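Demuder two-finger gripper, Skomstead cell: inspection checklist
Sheet 21. Do the simulated run first, then the same points at the cell.
Comments from the last check are under each item.

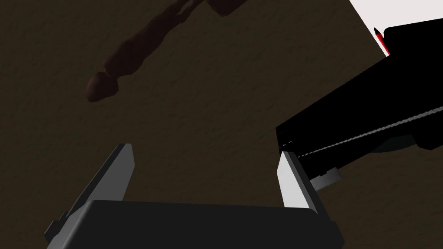
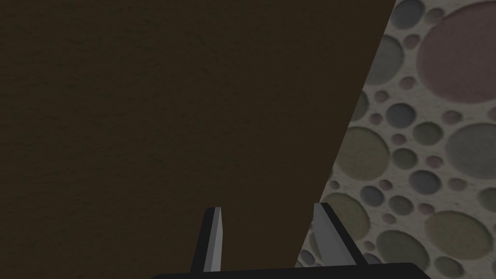
Page last changed: November 2020

1. Fingers open fully on command, nothing between them.
OK. Open in both views.

2. Finger pads clean, no chips at the tips.
Left pad at the cell has a small nick. Leave for now, look again in December.

3. Finger screws tight, paint marks lined up.
One mark out of line on the right finger. Retightened and marked again.

4. Clearance between gripper and anything else in reach.
Look at the first view: the right fingertip comes very close to the line along the black arm. Raise the approach point before the next run. Not done yet.

5. Wrist camera shows both fingers and the palm housing.
OK. In the second view only the top of the base shows. Accepted.

6. Cable free through full wrist turn.
OK at the cell. Tie nearest the wrist replaced.

7. Open and close 74 times at the cell, listen for grinding.
No noise. Counter read 377 at the end.

8. Emergency stop cuts power to the arm and gripper.
OK from both buttons.

9. Settings file in the simulator matches the one on the controller.
Did not match, finger speed was different. Copied over from the controller and saved as Laryea 162.

Result: cell may be used at low speed until item 4 is closed.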